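Chapter 7
Loss of Grip and Unintended Release

7.1 Introduction

A gripper that drops its load has failed in the plainest sense of the word. The part is on the floor, the cycle has stopped, and there is usually a witness. Most grip failures are less obvious. The load shifts by a few millimeters, the controller goes on reporting a closed hand, and the fault shows up later as a scratched surface, a cracked edge or a placement error that gets blamed on the arm. This chapter deals with both kinds. It assumes you have read Chapter 4 on finger geometry and the section of Chapter 6 that covers force limits.

We use the term unintended release for any loss of contact that was not commanded. Slip is movement of the load against the finger pads while contact is kept. The two are often logged under one code, and this makes old fault records hard to use.

7.2 The Rondton Fault

The Rondton cell handled glazed ceramic fittings. Its task program was built from demonstrations: an operator carried out each motion with a pair of hand-held grippers, the path of each gripper was recovered from markers fixed to it, and the recovered paths were replayed by two arms. The set contained 400 demonstrations. All of them were made on dry parts.

In September the cell was moved to a line where parts arrived straight from a rinse station. During the first shift, 2 fittings were released in mid-transfer. One landed inside the guard. The other struck the lower rail and broke, and a piece passed through the gap under the fence. There were no injuries. The cell was stopped and locked out, and the finger pads were sent to the Sveinbjörnsson laboratory for testing.

The laboratory found no wear on the pads. Closing force was within limits at 70 newtons on both hands. On a wet glazed surface, however, the pads began to slip well below the side load that the replayed path produced at its sharpest turn. The human operators had slowed at that turn on some runs and had tightened their grip on others. The recovered paths kept the motion and lost the grip effort, as no force sensor was fitted to the hand-held units.

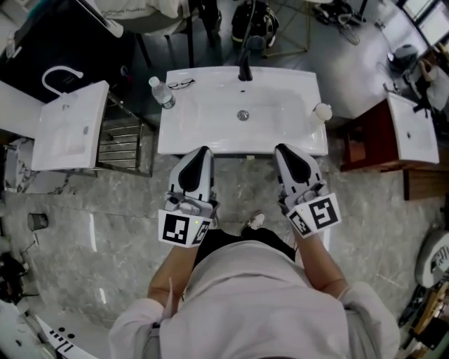

Windemura objected to this account when the draft report was circulated, writing that a missing force sensor was being asked to explain too much. A skilled operator, the reply went on, changes the angle of approach long before squeezing harder, and that change is fully present in the marker data. Windemura asked for the paths to be compared again by wrist angle before any new hardware was ordered.

The comparison was made, and the point was partly upheld. Of the 400 demonstrations, 236 showed a clear change in wrist angle ahead of the turn. The path-averaging step had smoothed it out. The final report therefore listed two causes – absent grip data and excessive smoothing – and did not rank them.

7.3 Scope of the Chapter

Section 7.4 sets out the friction model used in the rest of the book and its limits on wet, oily and dusty surfaces. Section 7.5 covers slip detection by motor current, by pad sensors and by vision. Section 7.6 treats the safe state. Opening the hand on a fault is correct for some loads and dangerous for others, and the choice must be made before the cell is powered. Section 7.7 returns to demonstration data and describes the checks adopted at the Kondumthorpe plant after the Rondton report was issued.

Readers concerned mainly with guarding may go directly to Section 7.6, but should first work through the drop-path calculation in 7.4.3. Fence clearances in the tables are given for whole parts. Fragments are treated separately in Appendix C.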